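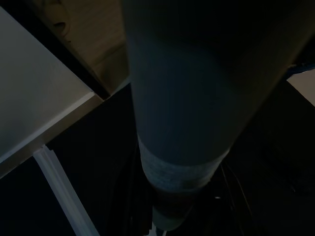

A dark cylinder with a lighter gray band around its lower part.

The Clerkport city council has 177 pages of rules for how a law gets made, and until last January almost no one outside City Hall had read them. One rule, on page 6, says that the full text of any ordinance must be "available to members" before a vote. It does not say how long before. It does not say anything about the public.

For most of the council's history that gap did little harm. Ordinances were short. A parking change ran two pages, a zoning variance perhaps five. A member who got the packet with dinner could read it before the evening session and still have time for coffee. The practice of handing out final text on the afternoon of a vote grew up in those years, and it stayed in place when the bills got longer.

The bill that brought the matter to a head was the harbor district ordinance. It merged three older districts into one, set up a new fee on commercial moorings, and changed who could appeal a land use decision along the waterfront. The first draft was 100 pages. The version that came to the floor, with its schedules and maps, was much longer, and the final text was posted at 4 p.m. for a session that began at 7. The vote was over before ten. Under questioning from the public gallery, several members said they had relied on the staff summary.

The summary left out the appeals change. Under the old districts, anyone who lived within 1000 feet of a project could ask for a hearing. Under the new one, only owners of adjoining property can. Renters in the Jaunzems neighborhood, which sits just uphill from the docks, found this out when the first hotel application was filed in spring and their requests for a hearing came back marked ineligible.

None of this broke any rule. The city attorney's office said so in a short memo, and the memo is hard to argue with. The text was available to members. The rule asks for nothing more.

What has followed is a fight over how much time is enough. Two proposals are now before the council, and they start from different ideas of what the problem is.

The first would require that the final text of every ordinance be posted online for six full days before a vote. Any amendment beyond the correction of a typing error would start the clock over. Emergency measures could skip the wait with a two-thirds vote, but they would expire after 100 days unless passed again in the normal way. Supporters say this is simple to understand and simple to check. A bill has either been up for six days or it hasn't.

The second proposal leaves the timing alone and works on the members instead. Each would sign a statement before voting that they had read the ordinance in full. There is no penalty for signing falsely, apart from whatever the voters choose to make of it. A member could also decline to sign and vote anyway, and the refusal would be noted in the minutes.

The signing idea came from Zevstead, the larger city across the bay, which adopted it several years ago. The results there are mixed. Members in Zevstead sign nearly every time, including on bills that arrived an hour earlier. Local reporters have made a habit of asking them detailed questions on the courthouse steps afterward, which has produced some uncomfortable moments and one apology. What it has changed in the bills themselves is harder to find. They are no shorter than they were.

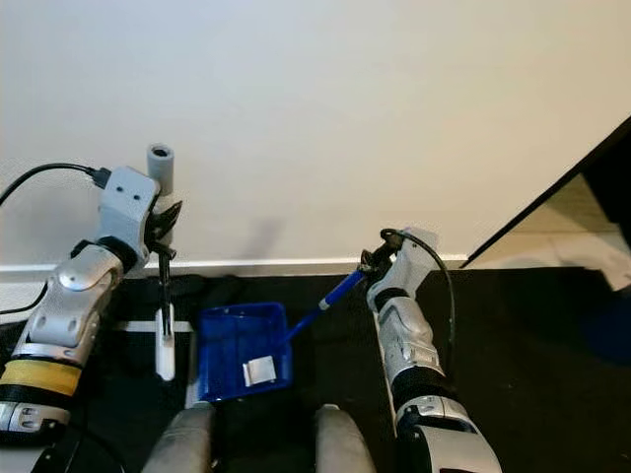 People who have worked in city government tend to prefer the waiting period, though they raise a practical objection to it. Most of the real bargaining on a large bill takes place in the last two days. A member who wants a change has the most pull when the vote is close, and a rule that restarts the clock with each amendment gives everyone else a reason to say no. A small fix that would have taken ten minutes under the present system could cost another week. Some good fixes would simply be dropped.

Supporters answer that the last two days are when the appeals language went into the harbor bill. They have the drafts to show it. The section does not appear in the version that went through the public hearings in the fall. It appears in the version posted at 4 p.m., in a schedule near the back, under a heading about filing forms.

There is also the matter of who can follow a bill even when it is posted on time. Ordinances in Clerkport are written as changes to existing law. A typical line tells the reader to strike one phrase in a numbered subsection and insert another, without printing the subsection. To understand it, a reader has to open the municipal code in a second window and go back and forth. Six days of posting is of limited use if the document can't be read without a guide.

Punari, a small nonprofit that tracks legislation in the region, has been pushing for a third change that has drawn less attention. It wants every ordinance published alongside a marked copy of the law it amends, with the removed words struck through and the new ones underlined. State legislatures commonly do something like this. Punari prepared its own marked copy of the harbor ordinance after the fact, and the appeals change stands out plainly in it. A person looking for it would find it in a few minutes. A person who wasn't looking for it would probably stop there too.

The clerk's office says marked copies would mean more staff hours and has asked for money to cover one new position. The council's budget panel has not taken up the request. That may settle the matter without a vote, as budget questions often do.

Members who backed the harbor ordinance are in an awkward spot. Several have said they would have voted for it in any case, and the mooring fee remains popular. The council could restore the old hearing rule with a one-page amendment, and a draft of that amendment has been circulating since early summer. It has no sponsor yet. The hotel developer's lawyers have written to the city to say that a change now would affect an application already under review.

In Jaunzems, the tenants' association has stopped waiting for the council and started gathering signatures to put the six-day rule on the ballot as a charter amendment. A charter amendment would bind future councils, and an ordinance would not. What the council makes for itself, it can waive by majority vote on any evening it likes, and it has waived its own rules often enough that the motion to do so is printed on the back of the agenda.

The petition is a single sheet. The full text of the amendment is on the front, above the signature lines.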